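Barnitz two-arm kit – laundry clips, README

Hello, and thanks for downloading this. I bought the Barnitz kit from Warkik in August, mostly because I wanted a pair of arms that would sit in my spare room and practise tidying clothes with me. The clips in this folder are what I got out of it, along with my notes on what the kit is like to live with. I have no ties to Warkik and I paid full price (ouch).

What you get in the folder

There are 30 clips, each in its own numbered folder. Inside each one you'll find the wrist camera video, the joint positions as a plain CSV and a short text file saying what I was asking the arms to do. Of those, 19 are me driving the arms by hand with the Pringle controllers, and the rest are the arms having a go on their own with the stock Gosard software. The text file tells you which is which, so please look there before you train on anything!

The clothes are things that were to hand. I leaned towards sports kit, as it's slippery and bunches up in ways a tea towel never does, and a bright red top on a pale grey seat is easy to pick out when you're scrubbing through video at speed.

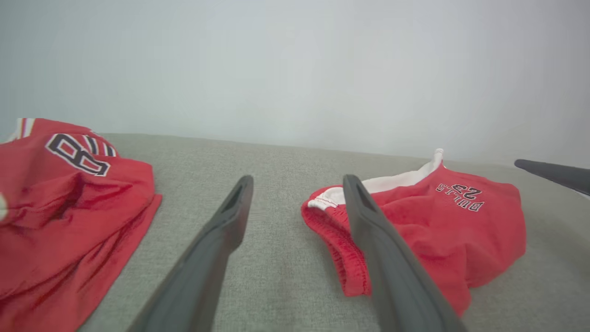 Wrist view, gripper open, red jersey to the left and Bulls shorts to the right.

The second arm does wander into view now and then, usually as a fingertip at the side. I've left those bits in. If your model gets confused by a stray finger you may want to mask it, but mine seemed happy enough.

How I found the kit

Setting up took me most of a Saturday. The arms bolt down nicely and the cables are long enough, but the printed guide skips the step where you pair the controllers, so go straight to the PDF. Calibration is one button and a bit of waiting – no complaints there.

The fingers are the best part. They're long and they taper, so you can get one under a waistband without shoving the whole garment along. What they don't love is thin fabric lying flat. My hit rate was much better once I'd bunched things up a bit first, and you'll see plenty of rumpled heaps in the clips for that reason.

Clothes that end up right at the back are harder work. With a wall behind and a panel at the side, there isn't much room to come in at an angle, and I got into the habit of lining up over the open part of the seat and moving across slowly.

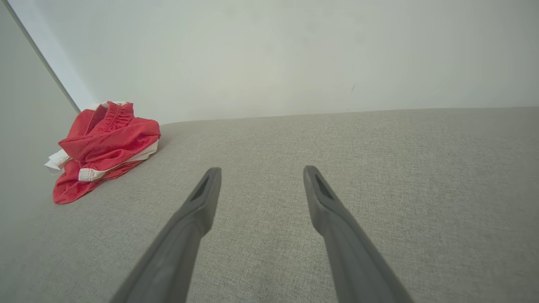

Known problems

Clip 13 has a gap in the joint data where I knocked the USB lead. The video is fine.

The wrist camera sets its own brightness, so the wall drifts between white and a slightly greenish grey. I haven't corrected it.

Two clips have the wrong garment named in the text file. I've fixed the ones I spotted, but if you find another, send me a note.

Using the clips

Do what you like with them, including paid work. A mention would be nice. If you've got the same kit and have worked out a decent way to pick up a flat sock, please get in touch, as I'm still stuck on that one.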